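Home / News / Software

Hengate planner 7 is out, and it finally knows when to wait

1 September 2026

It has been a long summer for the small software team at Vilberg, and we are very happy to say that version 7 of Hengate, their motion planner for arms that work in ordinary houses and yards, is now available to everyone who had been using the June preview. Regular readers will remember that we wrote about the preview with a good deal of affection and a fair number of complaints, and it is a pleasure to report that most of the complaints have been dealt with (the one about the color scheme in the log viewer has not, but we will keep asking).

The big change, and the one that most people have been writing to us about, is how Hengate handles a reach when it isn't sure what it is reaching past. Older versions took whatever the depth estimate gave them, drew a path around it and set off. In a tidy workshop that was fine. In a home, where there is glass, and shiny stone, and thin things standing close to other thin things, the depth estimate can be wrong in ways that look perfectly confident, and the arm would either stop far too early or carry on a little farther than anybody wanted. The new version keeps a separate map of how much it trusts each patch of what the wrist camera sees, and it slows the fingers down as they come into a patch it doesn't trust. If the patch gets clearer as the camera moves closer, it picks up speed again. If it doesn't, the planner holds still and asks for a second view from a slightly different angle before it goes on.

That sounds simple when you write it down, and the team says the idea was on a whiteboard for a long time before it worked. The trouble was with the waiting. Early builds waited for everything. They waited in front of plain walls, and they waited in front of their own fingers, which sit in the view of a wrist camera all day long and which the software kept discovering as if they were new. The release notes have a very patient section on masking the fingers properly, and if you have ever set up a wrist camera yourself you will want to read it with a cup of coffee, as it covers the awkward case where one finger is in shadow and the other has a highlight running along it.

The other half of the work went into what the team calls cluttered edges, meaning places where several different surfaces come together in a small space. A corner by a door is a good case. You might have a wall, a pipe, a bit of floor that changes from one material to another, a pane of glass with a frame, and something left standing at the bottom of it all, and each of those wants to be treated differently.

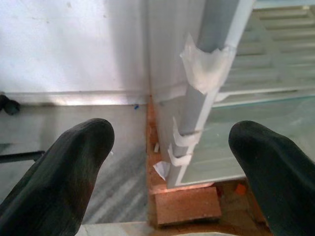

Glass is the hardest of the lot, and Hengate now treats a pane as solid from the moment it recognizes a frame, even when the depth numbers insist there is open space behind it. The same rule covers louvered panels, where the old planner liked to find little gaps between the slats and get ideas. Pipes and poles are fitted as straight cylinders, and they are allowed to lean, which older versions did not allow at all. Anything loose or ragged on the surface of a pole, such as tape, is padded with a small margin instead of being modeled, and we think that is a sensible choice - torn tape is a dreadful thing to model, and the arm only needs to stay out of its way.

For those who like to know what went into the testing, Vilberg used a set of 800 recorded reaches gathered in houses, porches and outbuildings, and replayed every one of them through the new planner before each build was passed. They also kept back 100 reaches that the developers were not allowed to look at while they were tuning. Both sets come with the release, along with the replay tool, so you can run your own settings against them and see where your arm would have slowed down. We spent a happy evening doing exactly that and can report that the replay tool is much nicer than it used to be. You can scrub back and forth, switch the trust map on and off, and leave notes on a moment for a colleague to find later.

Installing is easy if you are coming from the preview, a bit less easy if you are coming from anything older. The settings file has changed its layout, and there is a converter called Ghiță that will do the job for you. It handles finger shapes and speed limits without any fuss. It does not carry over custom camera offsets, so please write those down first. We forgot to, and it cost us most of an afternoon with a ruler.

A couple of things are still missing. There is no support yet for two arms sharing one trust map, although the team has said it is next on their list. And the planner can be rather slow to start on older computers, with a wait of some 2 minutes on the tired machine we keep in the back office. Once it is up it runs smoothly, and it stayed up for as long as we wanted it to.

Hengate 7 works with all the arms that the preview did, and the bridge to the Plalach control package has been updated to match, so if you drive your gripper through Plalach you should update both together and restart the gripper service afterward. The download and the full release notes are on the Vilberg project page. If you try the new planner at home, do write and tell us how it gets on around your glass doors, as we would love to put together a page of readers' settings later in the year.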